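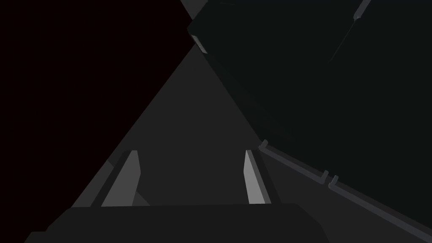

Simulated view, gripper over a dark gray surface.

Hi Ileana, quick update on the job placement grant before your board meets. We signed up 40 people this summer, all of them out of work when they came to us, and 30 have finished the interview course. Eight now have jobs! Wuretti took five of those (Cosmin Dumitrescu in their hiring office has been great, he calls back the same day) and the rest went to Wiline.
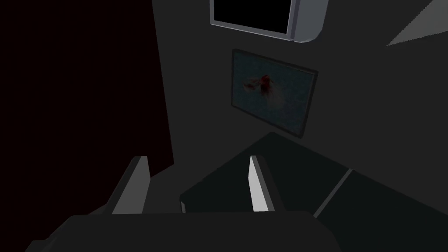

The slow part is still bus fare. People get an interview across town and can't pay for the ride, so I moved a little of the printing money over to passes. Lenuța has the receipts if you want them.

Qiu said no to us for now, they've got a hiring freeze on. I'll try them again in October.
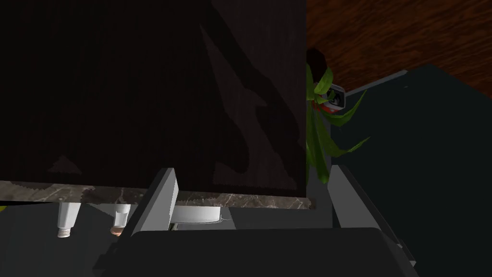
I'd also like to run the evening group one more time, mostly for parents who can't do mornings. Could you let me know if the leftover room rent can go to that?

Thanks so much,
Teodor Onu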